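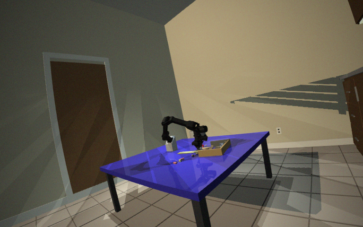
Run this check on the simulated Karko cell after any change to the arm or tray files.

1. Load the Okix kitchen room and set the seed to 1381.
2. Open the joint panel and send the arm home. Clear any limit warnings before going on.
3. Jog the gripper over a back corner of the tray, fingers down, and save the pose as `tray_ref`.
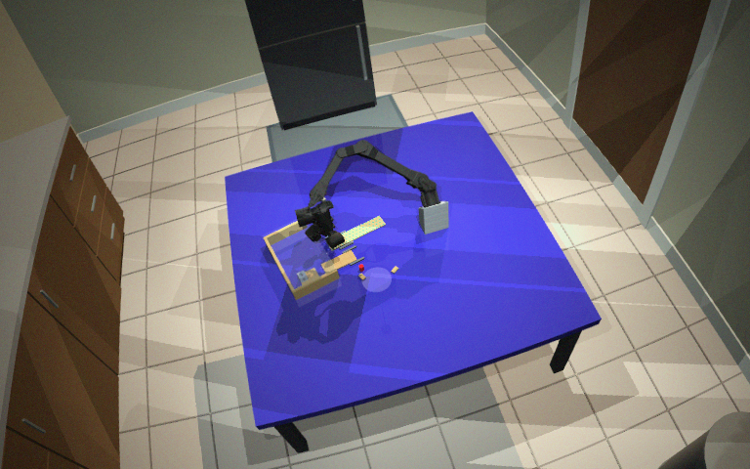 4. Step the simulation 1000 times with the arm holding still. If the pose drifts, reload the base mount.

## Wrist view

Switch to the wrist feed.

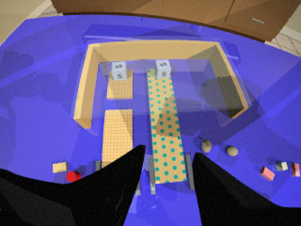 Finger alignment is set in the Nelus config under `grip_offset`. Change one value at a time and reload. Both black fingertips should show, with the near end of the polka-dot strip between them. Save the file as version 17.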